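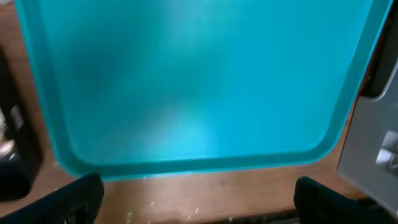
Members keep asking on the list why their count went down after the last refresh, and one from the Olham group says hers dropped by 49 overnight with no email, no note, nothing. Fair enough. Answers below.

Home | Stations | Counts | FAQ | Contact

Why did my count drop?
Duplicates. Same asteroid, same night, sent twice under two designations. We merge them now. Olham lost 49, Illow lost 67.

How often are the tables rebuilt?
Every January in full. Small fixes when theres time.

Does a follow-up count the same as a first sighting?
No. Seperate columns. First sightings on the left.

What's the cut-off for an old object?
730 days without a new position. After that it goes grey in the list but stays in your total.

My station moved. New code?
If you moved the scope to another site, yes. New mount on the same pier, no.

Can I get the raw file?
Yes, plain text, 50 lines a page. Use the Farouk mirror if the main one is slow.

Colour of the magnitude column is wrong on my phone.
Known. Working on it.

Related
- Vademier station list
- Illow: nights lost to cloud
- Reading the residuals
- Old tables (archive)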